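Inspection checklist after fault: simulated tap task, bathroom cell
Corville Home Robotics, Simulation and Safety Group
Date of inspection: November 18, 2021
Inspector: Leonie Auer
Second reader: Ruby-Lee Cartwright
Controller under inspection: Stistik, release 18
Room package: Aravena
Result: NOT RELEASED for the real arm. See items 5, 7 and 9.

Reason for inspection
In the night run the controller was asked to close the right tap handle of a sink. It closed the handle to the end stop and then continued to push. The force limit was not applied and the run did not stop itself. It was ended by the time limit after 3000 steps. No hardware was connected and no person was in danger, but the same controller was planned for the real arm, so I treat it as a safety fault and I filled the full list.

Part A. Before replay

1. Real arm disconnected from the network, key in the cabinet.
OK. I checked the key myself.

2. Log of the faulty run saved in a second place.
OK. The copy was made before I opened the file.

3. Replay gives the same fault.
OK, if one can say it like this. I replayed it 3 times and it pushed past the stop each time, at the same step.

4. Emergency stop in the simulator reacts during motion.
OK. Comment: the button on the screen is small and sits close to "pause". I have made this remark already in June. Please change it.

Part B. Room and objects
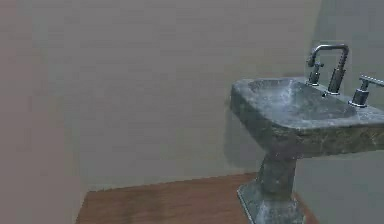 5. Collision shapes agree with the visible shapes.
NOT OK. The collision shape of the sink was made by hand for the older room and was taken over without a new check. That old sink had one single lever in the middle. The new one has a tall spout in the middle with a separate lever handle on each side, and the left handle sits very near to the corner of the room. In the collision file there is still only one block for the whole tap, so the planner does not know that a gripper can get caught between the left handle and the wall. This did not cause the fault of the night run, which concerned the right handle, but it would be the next one. The pedestal has a wider stepped base at the floor, and this step is also missing in the file. For a fixed arm it is not important. For the mobile base it is, because the wheels would drive against it.

6. Walls and floor closed, no gaps.
OK. I sent the test ball along all joints between wall and floor and it did not fall through.

7. End stops of moving parts are set.
NOT OK. The right handle has a stop for the angle but no value for the maximum torque. When the field is empty, the Stistik controller reads it as "no limit" and gives no warning. I consider this the main cause. An empty field must be an error and the run must not start.

8. Surface friction values filled in.
OK for floor and basin. For the handles the values are copied from the basin. Acceptable for this test, but please mark them as copied.

Part C. Controller

9. Force limit active in all phases of the task.
NOT OK. The limit of 50 N is active while the arm approaches and while it grasps. In the turning phase it is replaced by the value of the object, and this value was empty (see item 7). The controller should always take the lower of the two.
Comment R.-L. Cartwright: I agree with the finding. I would like also a hard limit in the arm itself, which software cannot replace. I will ask Stiner, who deliver our joint drives, if this is possible without a new drive.

10. Watchdog stops the run when there is no progress.
OK with remark. The watchdog works, but it looks only at the position of the gripper. In the fault the gripper was slipping a little on the lever, and the watchdog took this for progress. It should look at the angle of the handle too.

11. Operator receives an alarm.
Not tested. The alarm goes only to the day desk and the run was at night. To be discussed with the shift plan.

12. Camera view lets the operator recognise the fault.
Partly. In the operator view the right handle is at the side of the picture and its lever is not complete. A person who watches could not say for sure where the lever ends. Move the camera or add a second one.

Part D. Actions

Item 7, empty torque field becomes an error: Leonie Auer.
Item 9, lower value always wins: Ruby-Lee Cartwright.
Item 5, new collision shapes for both handles, spout and base: room package team.
Items 10 and 12: after the first two are closed.
Item 4: open, second request.

Until items 5, 7 and 9 are signed, the key of the real arm stays in the cabinet. Replays in simulation are allowed with the arm disconnected. If you replay the fault, please write your name in the log, last time two of us were working on the same copy and I lost some hours with it.

Signed: L. Auer
Read: R.-L. Cartwright, with one comment at item 9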